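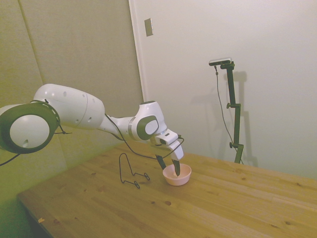
Fingers in the bowl, bowl-to-stand task

Prirkeo Forums › Arms and Manipulation › Learning from demonstration

Thread: Throwing away half my demos made the policy better??

spanner_tea
Right, I need someone to tell me whether I've found something or fooled myself. The task is bowl onto the wire stand: pick up the little pink bowl, tip it up, lean it in the black wire stand next to it. I collected 1005 demos over the summer, all by teleop, and trained the usual way on the whole lot. It was rubbish. It would get the fingers down inside the rim nicely and then dither, or close on thin air and carry on as if it had a bowl.

So I scored every demo by how long the gripper hung about between arriving at the rim and closing, and chucked the slow ones. That left me with 509. Same network, same number of training steps, same everything, and now it grasps properly nearly every time. The tipping is still a bit ropey but the grasp is like a different robot!

Has anybody else seen this? Write-up is going on the Drondia page once I've tidied the plots.

mossbank
Yes, pauses are poison if your policy only looks at the current camera view. Fingers in the bowl, not moving, looks the same whether the person is about to close or is having a think. So it learns to have a think. I had it with drawers.

old_gantry
I don't buy it yet, sorry. You've changed two things at once. The slow demos are probably also the early ones, when you were still learning to drive the arm, so you've thrown out your worst driving along with your pauses. You need a run where you drop the same number of demos at random, and another where you drop them by date.

spanner_tea
Random drop I did do, forgot to say. 500 picked at random was as bad as the full set, maybe a touch worse. By date I haven't done. You're right that my August stuff is a lot smoother than what came before it, I can see it in the joint plots.

old_gantry
Then do by date. If the newest half does as well as your filtered half, the pause score is just a fancy calendar.

kettlebyte
How many training seeds? Every time I get excited about a result like this I run it again and it melts.

spanner_tea
5 for each set. The filtered ones all beat the unfiltered ones, no overlap on grasping. On the full task (bowl standing up in the wire thing and staying there) they do overlap, so I'm not claiming anything about that bit.

kettlebyte
OK that's better than most of what gets posted here, mine included.

pennywhistle9
Why not keep all the demos and just cut the pauses out? Seems a waste to bin a whole recording for a couple of seconds of dithering. We trim anything where the arm is near enough still and the gripper command doesn't change. The Bedoya loader has a setting for it, though the default is far too keen and it ate our grasps the first time, so look at a few by eye before you trust it.

mossbank
Trimming made mine jerky. You get a jump where the cut is, and if you predict a chunk of actions at once the chunk goes straight over the join. Fine for drawers, I wouldn't want it with fingers inside a bowl.

pennywhistle9
Never had that, but we run slow. What speed are you at?

mossbank
Faster than I should be, probably :)

spanner_tea
I did think about trimming. What put me off is that some of the pause is real work. When you come down on a shallow bowl you have to get one finger inside and the other outside the rim, and I often go in with both inside and then shuffle across. That shuffle is slow but it isn't nothing, and a stillness filter would leave it in anyway. My score counts it as a pause because the gripper hasn't closed. So perhaps what I'm really filtering is messy approaches.

old_gantry
Now that I'd believe. Call it that in the write-up and I'll stop moaning. Still want the by-date run.

ferrous_dan
Does it matter where the bowl starts? If your quick demos all have the bowl in easy places you've quietly made the task smaller, and your test positions might be easy as well. We got caught by exactly this with the Mornilis cups and had to take a nice graph out of a talk.

spanner_tea
Ugh. Good point. The test positions are on a fixed grid so those are fair, but I haven't plotted the start positions of what I kept against what I binned. Doing it tonight.

spanner_tea
Plotted. The kept ones do thin out on the side nearest the wire stand, where there's less room for the fingers and I was more careful. Not empty, just thinner. And the filtered policy is weakest there, though still ahead of the full set. By-date run is training now, should be done by 7 in the morning if nobody trips over the plug.

old_gantry
Post it whichever way it goes, please.

spanner_tea
Will do.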